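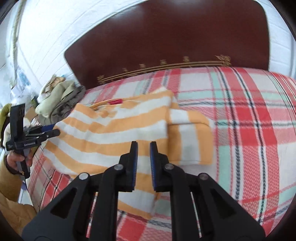

The Match Bed

Lutfa Howlader had slept in hotels with elevators and hotels with pools, and once in a hotel with a parrot, and none of them had made her want to take her shoes off in the doorway the way Room 15 did.

It was the bed! A big dark headboard, rounded on top like a loaf of bread, with a line of gold running along the bottom of it and ending in a burst of gold leaves. And over the mattress a plaid blanket, red and white and mint and navy, so loud against all that serious wood that she laughed before she had even put her bag down.

"My mother's," said Mrs. Sikder from the hall. "The bed, I mean. The blanket is from the market in Julla. Two hundred they wanted for it, and I paid it, my husband didn't speak to me through lunch."

"I'd have paid it," said Lutfa.

"You see? You have sense. Towel's on the bed."

The towel was orange and white, wide stripes, folded with one corner turned over. It was the orange of a melon you have nearly given up on and then cut open and find is perfect. On top of it lay a thin tan stick with a red tip, and Lutfa took it for a match, a long one, and looked for the candle. There wasn't a candle. There wasn't a stove either, only a radiator under the window, ticking away to itself.

She picked the stick up and rolled it between her fingers. Too smooth for a match, she decided, and the red didn't smell of anything.

"What's this for?" she called, but Mrs. Sikder had already gone down to see about the soup.

So she made up her own answers, which is the best thing to do in a strange room in February with snow coming in over the Bokia road. It was for stirring something. It was for pinning up hair (she tried it, it fell out). It was the last piece of a game that Mrs. Sikder's mother had played on the blanket as a girl, hopping the red end from square to square, white to navy, navy to mint, and you weren't allowed to touch the red bands or you had to start again from the pillow.

That one she liked so much that she got down on her knees beside the bed and played it.

She was terrible at it! She lost four times to herself. On the fifth go she got all the way from the pillow to the curve at the edge of the mattress, holding her breath, and when she looked up Mrs. Sikder was standing there with a bowl in each hand.

Lutfa felt her ears go hot. "I was only, I thought it might be a game."

Mrs. Sikder set the bowls on the windowsill. She looked at the stick, and at the blanket, and at the grown woman kneeling on her rug with her coat still on.

"Which squares are you allowed?" she said.

Lutfa told her. Mrs. Sikder lowered herself onto the other side, one knee and then the other, with a good deal of complaining, and held out her hand for the stick.

"And no touching the red."

"No touching the red."

"Even with the sleeve?"

They argued about sleeves until the soup had a skin on it.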